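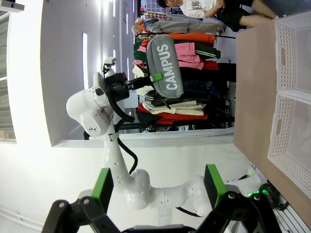
민덕수는 대회 점수표부터 다시 짜야 한다고 했다. 파우치 하나를 옮기는 데 성공했느냐 실패했느냐만 적어서는 학생들이 무엇을 배웠는지 알 길이 없다는 것이다. "사람이 옆에서 몇 번 손을 댔는지가 빠진 성공률은 저는 안 믿습니다."

대학 연합 동아리 트로미츠(Tromitz)가 3월부터 이어 온 양팔 로봇 과제가 교내 경진대회 본선을 앞두고 있다. 과제 이름은 '플렐라우(Plelau)'. 천으로 된 소지품을 로봇 팔로 집어 정리하는 것이 목표다. 본선에 오른 팀은 일곱 곳이고, 트로미츠는 그 가운데 유일하게 딱딱한 물체 대신 천 파우치를 골랐다.

선택 자체는 나쁘지 않다. 천은 집을 때마다 모양이 달라지고, 블록이나 컵처럼 정해진 자리를 잡아 주지 않는다. 팀이 쓰는 집게 안쪽에는 초록색 패드가 붙어 있고, 파우치에도 작은 초록색 꼬리표가 달려 있다. 연습장 탁자에는 구멍 뚫린 흰 플라스틱 바구니가 나란히 놓였고 그 너머로 옷이 빽빽하게 걸린 행거와 마네킹이 있다. 배경이 복잡한 곳에서 연습한다는 점은 팀이 소개 자료에서 가장 앞세우는 대목이기도 하다.

문제는 숫자다. 팀은 소개 자료에 '시연 1,000회 학습'이라고 적었다. 적지 않은 양처럼 보이지만, 자료를 뒤로 넘기면 그중 평가에 쓴 시도는 53회에 그친다. 조명이나 파우치 위치를 얼마나 바꿨는지는 표에 없다. 다른 색, 다른 크기의 파우치로 시험한 기록도 찾을 수 없었다. 같은 물건을 같은 탁자에서 반복한 결과라면 '일상 정리 로봇'이라는 제목은 너무 크다.

팀 쪽 설명은 이렇다. 학기 중에 쓸 수 있는 시간이 짧아 조건을 늘리기보다 한 가지 동작을 안정시키는 데 집중했다는 것이다. 한 팀원은 "바꿔 가며 해 본 날도 있는데 정리를 못 해서 표에 못 넣었다"고 말했다. 그렇다면 본선 전에 그 기록부터 내놓는 것이 순서로 보인다. 남의 연구를 평가하는 자리에서라면 학생들도 같은 요구를 했을 것이다.

심사 방식도 미덥지 않기는 마찬가지다. 대회 규정은 팀마다 시도 기회를 두 번 주고 그중 나은 결과를 점수로 삼는다. 첫 시도에서 파우치를 떨어뜨려도 다음 시도에서 바구니에 넣으면 만점을 받을 수 있다. 중간에 팀원이 물건 위치를 고쳐 주는 행위에 대해서는 '심사위원 재량'이라는 말만 있다. 지난 대회에서도 이 문구를 놓고 항의가 있었지만 올해 규정집에는 한 글자도 바뀌지 않은 채 실렸다.

후원사 라지푸트(Rajput)는 우승팀에 부품 구입비를 지원한다. 회사가 낸 안내문에는 '현장 투입이 가능한 인재'라는 표현이 두 차례 나온다. 무엇을 현장이라고 부르는지, 학생 과제의 어떤 점을 보고 그렇게 판단하는지 문의했으나 마감 때까지 답은 오지 않았다.

경쟁팀 그루르몬트(Grurmont)는 조금 다른 길을 택했다. 나무 블록을 쌓는 단순한 과제지만 실패한 시도를 모두 영상으로 남겨 동아리 게시판에 올려 두었다. 블록이 무너지는 장면이 대부분이라 보기에 화려하지는 않다. 그래도 어느 단계에서 집게가 미끄러지는지, 사람이 언제 끼어드는지는 영상만 봐도 확인된다. 게시판에는 "왜 잘된 것만 안 올리냐"는 댓글이 달렸고 팀은 답글을 달지 않았다.

민덕수는 올해가 안 되면 내년 규정에라도 개입 횟수를 적는 칸을 넣자는 의견서를 운영진에 보냈다. 점수에 반영하지 않더라도 기록은 남겨야 한다는 내용이다. 운영진은 "검토하겠다"고만 답했다.

본선은 오후 2시 학생회관 1층에서 시작하며 관람은 무료다. 팀별 소개 자료는 현장에서 나눠 준다. 트로미츠는 수정한 평가표를 그 전까지 게시판에 올리겠다고 밝혔으나 기사를 쓰는 시점까지 올라온 것은 없다.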